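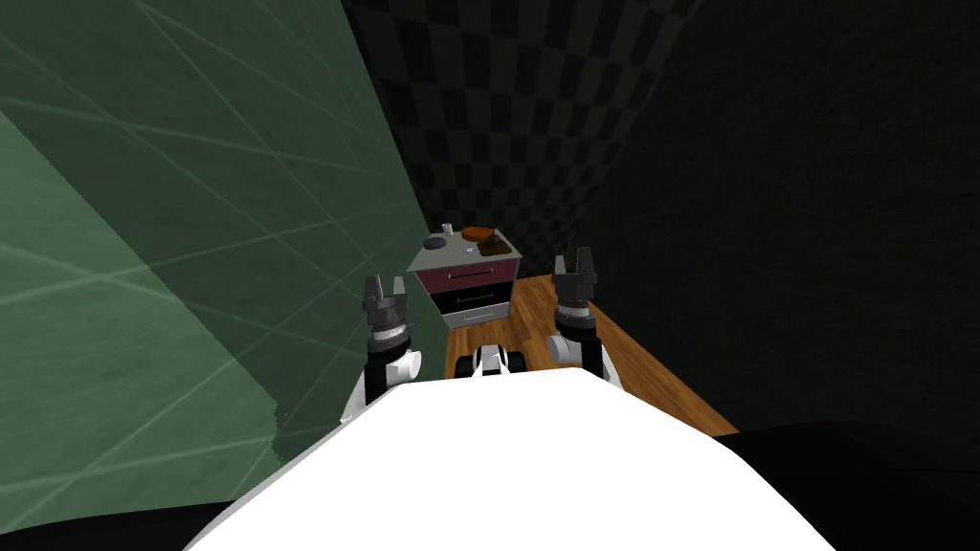

Teaching Two Arms to Close a Drawer: Gathering Demonstrations in Simulation

5 min read

Orathai Thammasiri
Vallska project, final report, Jitpraphai Robotics Lab

When I joined Vallska in January I imagined I would spend most of the term training a model. In the end I spent most of it with a controller in each hand, pushing a drawer shut over and over in a simulated bedroom, and I have come to think of that as the real project. This report is mostly about those demonstrations: how I recorded them, which ones I threw away, and what I would ask the next student to do differently.

The task

The robot stands in front of a small bedside cabinet with two drawers and a few objects on top. It has to push the lower drawer shut and leave everything on the cabinet top where it was. One arm does the pushing and the other is free to stay out of the way, although a learner doesn't know that an arm can simply stay out of the way until it has seen plenty of examples of one doing so.

Everything runs in Skelenon, our lab's simulator, which changes the walls, the floor and the lighting between episodes. Some of the rooms are frankly ugly (checkerboard walls are a favorite of the randomizer), but I grew quite fond of them, and I was always a little curious about what I would get next.

Recording

I recorded 700 episodes, nearly all of them in the late afternoon when the lab's good workstation was free. An episode ends when the drawer is closed or when 20 seconds have gone by, whichever comes first. My early ones were slow and wobbly. I would drift toward the handle, lose my nerve, back up and try again, and all that dithering went straight into the recording. By the second month I could manage one smooth push, and then I had the opposite worry, that my later episodes looked too much alike. I started varying my approach on purpose, sometimes using the left arm, sometimes the right, sometimes coming in from rather far to one side.

The views from behind the grippers gave me the most trouble. An arm that isn't working may spend a whole episode pointed at bare wall, and in the dimmer rooms there is very little in that view for a model to learn from. I did consider leaving those streams out. My lab partner on the Torton planner, who reads the same files, asked me to keep them in — a policy has to cope with a dull view as well as a useful one — and so they stayed.

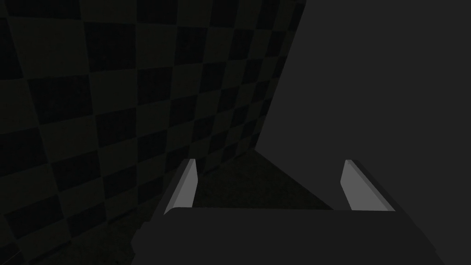
Figure 2. Open gripper facing the corner of a dark room.

Cleaning up

I watched every episode back at double speed and removed 46. Most of those were ones where I had bumped the cabinet hard enough to shift something on top. A few had a long pause at the start while I fixed my grip on the controllers, and I now think I could have trimmed those and kept them.

For next time

Please write a note after each session, even a single line! I tried to rebuild mine from memory in the last week and made a poor job of it. I would also record the dim rooms early in a session, while your eyes are still fresh, and save the bright ones for the end.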